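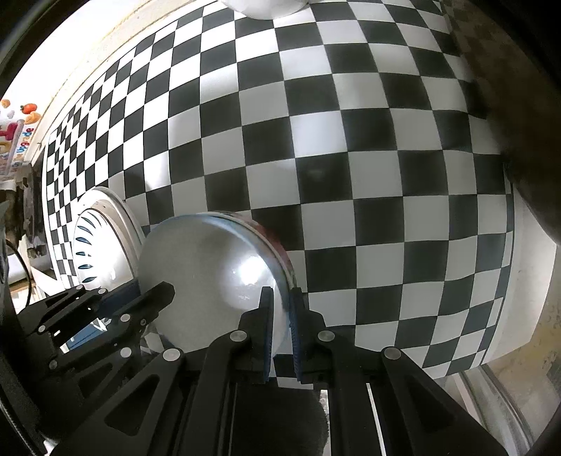 Re: [Dostby-list] Washing old dishes by hand
2025-12-11

> Does anyone still soak their older pieces overnight? My set from the Jorkum sale came up cloudy, and I paid 398 for it.

Oh, I do feel for you! I used to leave everything in the sink until morning, and I gave it up in September after a long talk with the lady at the Quaye shop. She keeps the water at around 60 degrees (she means Celsius, bless her) and never soaks a piece longer than 7 minutes, with just a drop of plain soap.
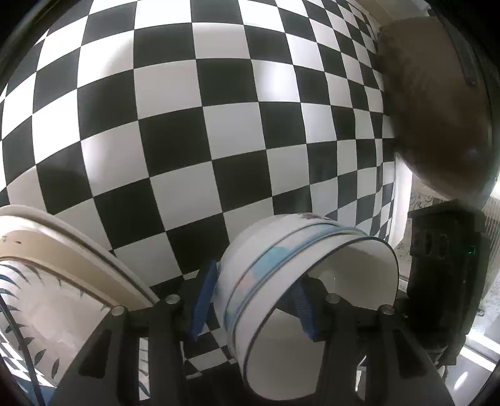

The cloudiness may only be minerals, so try a little white vinegar on one piece first and wait a day before you do the rest. Please keep it away from any gold trim, though. I lost the edge on 4 lovely saucers that way and I'm still sore about it!

Warm wishes to everyone on the list, and do write back with how you get on.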